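Where Does the Bread Go? Leftover Loaves at the Plundham Campus Dining Hall
Student project report, Food and Community course

Why we picked this

Everyone in our group has worked a shift in a kitchen at some point and everyone had the same story. End of the night, big bag of rolls, straight into the trash. We wanted to know how much bread the Plundham dining hall throws out and whether any of it could go somewhere better. Original plan was all food waste. Way too big. Cut it down to bread in the second week, on our instructor's advice.

What we did

Weighed the bread left at closing, lunch and dinner, for 42 meals. Kitchen scale on loan from the baking class. Sliced bread, rolls and bagels kept in separate bins. Pizza crust not included, we argued over that one for a while. Also handed out a paper survey to 200 students by the tray return, and talked to the evening kitchen staff when they had a minute, usually after 8 p.m.

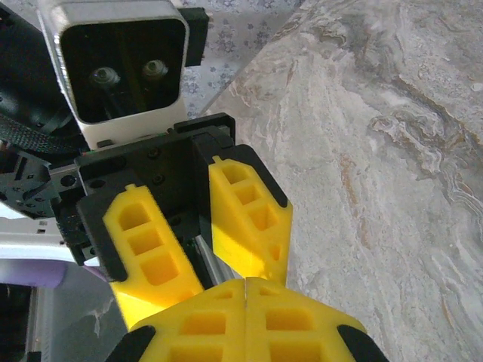
Vol. 6, No. 2, p. 42

The survey was short on purpose. Do you take bread, do you finish it, if not why not. People fill out a half page while standing in line, they do not fill out two pages. We learned that from the first version, which mostly came back blank on the second side.

What we found

Rolls were the worst by far. They go out in a big basket at dinner and the basket gets topped up right until closing, so whatever is in it at the end is waste. Sliced bread did better. It stays in the bag untill somebody wants toast. Bagels hardly showed up in the bins at all, they run out by mid morning.

Soup nights were different. Almost no rolls left over. Chili too. Pasta nights were bad, probably because there is already garlic bread on the line and the rolls are just extra. We should have written down the menu from day one. We started late and had to get the earlier menus off the bulletin board, and a couple were missing.

From the survey: the most common reason for leaving bread was "too dry." Second was "took it without thinking." Very few people said the portions were too big. Several wrote in that they'd take leftover bread home if there was a bag by the door.

Where it could go

Looked at three options.

Food pantry. The Pondent Street pantry takes day-old bread but it has to be bagged and labeled, and somebody has to drive it over before they close at 6 p.m. Dinner bread misses that completely. Lunch bread could work.

Reuse in the kitchen. Croutons, bread pudding, breadcrumbs. Staff said they used to do croutons and stopped when the prep schedule changed. They'd be open to it again -- but only if the bread is sorted, which right now it isn't.

Compost. Easiest, least useful. Still better than the landfill. 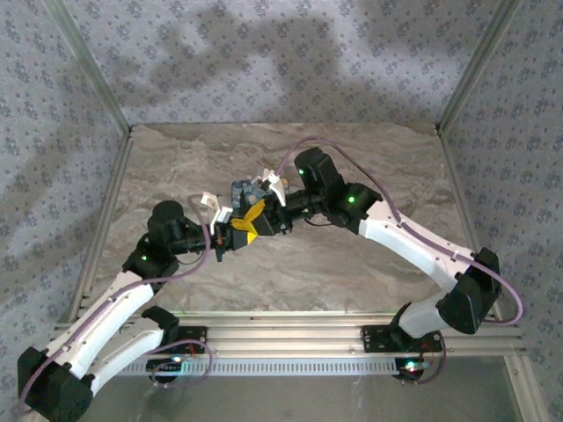

3,000 words | full report

Cost came up a lot. Bread is cheap, so the savings on paper look small and that makes it hard to get anyone excited. Our view is that the labor matters more. Someone bakes those rolls, carries them out, then carries them back and dumps them. If the last batch is skipped that's all time saved.

Problems with our data

Only one dining hall. One season. The scale got knocked off the counter once and we re-zeroed it but can't be sure the readings before that were right. Also the staff knew we were weighing, and on a few nights the roll basket looked smaller than usual when we got there. Nice of them, bad for the numbers.

Recomendations

Stop refilling the roll basket 30 minutes before closing. Put out a smaller basket on pasta nights. Bags by the door for take-home. Sort the lunch bread for the pantry and try it for one month, January would be good since the hall is quieter then.

We sent these to the dining office -- no answer yet. The raw weights and blank survey are in the appendix, along with the menu list, with gaps marked.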